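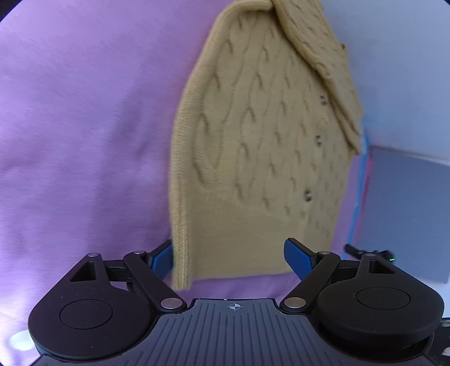
The mustard cardigan, cables and all

Aug 26, 2024

Well, I did it, I finally pulled the winter knits out. In August! With the fan going! Mom would have had something to say about that, but I've been putting this off since the middle of July and the closet shelf was starting to sag, so today was the day whether the weather liked it or not.

I started with the mustard one because it's my favorite and I wanted to get it over with before I got tired and sloppy. I bought it at the secondhand place in Clestetdale the winter I was between apartments, when everything I owned was in the back of Kadrić's van (the moving outfit, two brothers and a lot of blankets, lovely people, lost my good lamp). It was hanging in the window and I walked past it three times before I went in. The lady wanted more than I had on me. I went back with the rest the next morning and wore it out of the store with the tag still on the cuff.

So it has some history, and I treat it like it's made of spun sugar. The cables are the whole point of it. I love how they run up and down in those fat braided ropes, and I love the little dark buttons, which look kind of brown and kind of gray depending on where you're standing. I checked them all over for loose threads this morning with my reading glasses on and gave each a tug. They held. Good buttons.

Then came the big question, the one I have every single year, and every single year I forget what I decided. Do I fold it or do I hang it? I hung it the first winter and by spring the thing was practically a bathrobe. The shoulders had little points on them like a bat. I soaked it and patted it back into shape on towels, and it mostly came back, and I swore I'd never hang a heavy knit again. Then of course last year I got lazy and hung it again for a month. Not as bad that time but I could tell.

So, folding. I cleared off the bed and used that as my table, because the real table has the sewing machine on it and a stack of mail I'm not ready to discuss. I do the sleeves first, straight across the back, and then the sides, and then I bring the bottom up. I've tried the thing where you roll them and it's fine for T-shirts but cables fight you the whole way. They're thick! You end up with a log.
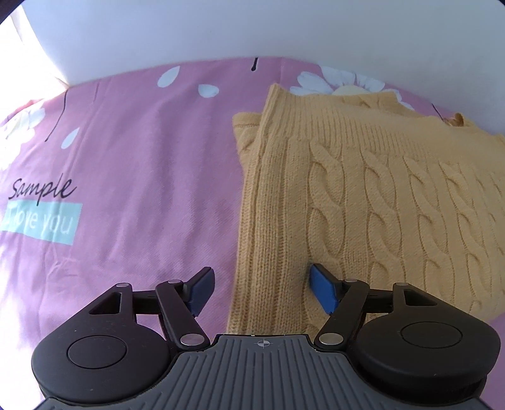
Annapurna Salian called while I was in the middle of all this and told me I was doing it wrong, that you should never fold a cable knit down the middle because the crease sits in the same spot all winter and you'll see it in every photo until spring. Fold in thirds, she said, and put a sheet of tissue in where it bends, and change which way you fold it whenever you take it out. I said I don't own tissue paper. She said everybody owns tissue paper, look in the gift bag drawer. I looked in the gift bag drawer. There was tissue paper in it, so much of it, some with glitter, and I had to sort the glitter out because I am not going through that again.

I undid the whole thing and started over in thirds. It does sit better, I'll give her that. It makes a shorter, fatter bundle and it fits the width of the bin, where before I always had to squash one end. I also put in one of the cedar blocks from the hardware store in Ulow, the ones I've been sanding down every fall to get the smell back. They're getting pretty small. I should write that on the list. (List: cedar blocks, dish soap, lightbulb for the hall, stamps.)

After that I did the gray turtleneck and the one with the reindeer that I only wear for two days a year and can't seem to give away. I tried it on. It still itches. Back in the bin it went.

Then lunch, which was toast, and I ate it standing up with the radio on. They were doing a call-in about tomatoes and a man from Ganemden had so many he was leaving bags of them on people's porches at night. I'd be thrilled. Come to my porch, sir.

I went back in meaning to close the lid and be done and naturally I took the mustard one out again to look for pills.

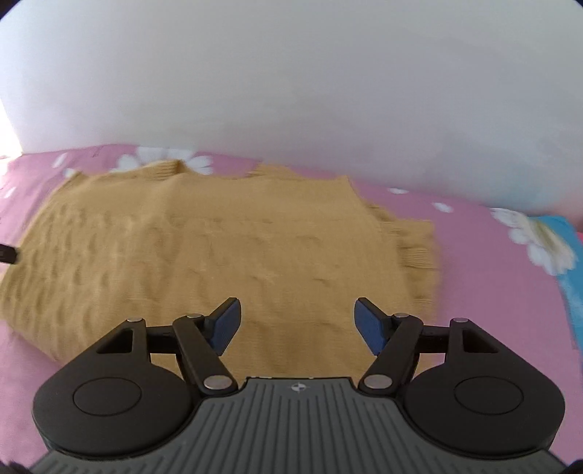 I don't own one of those electric shavers and I don't want one, Aliki Giannakopoulos put a hole in a perfectly good pullover with hers. I use my fingers and a lot of patience and a little comb I got for a cat who hated it. The trick for me is to lay the thing out flat, so I smoothed it over the daisy sheet and went along it in rows, cuffs first and then under the arms where it's always worst. The pink is pretty handy for this, I found, because the fuzz I pull off shows up on it and I can sweep it all into my palm at the end. Of course then I had fuzz on my clean sheet and had to shake it out the window, and some of it blew right back in on me.

Took me most of an hour. My back is letting me know about it tonight. But it looks so nice! I folded it in thirds, the other direction this time like I was told, tissue in the bends, cedar on top, lid down.

And now I've got one end of the closet shelf empty and I keep opening the door to look at it. I was thinking the summer dresses could go up there when it turns cold, or the extra pillows, or maybe the sewing machine so I can have my table back. I would need to deal with the mail first.

Tomorrow the scarves, if it isn't too hot. I still haven't called Aliki back about Saturday.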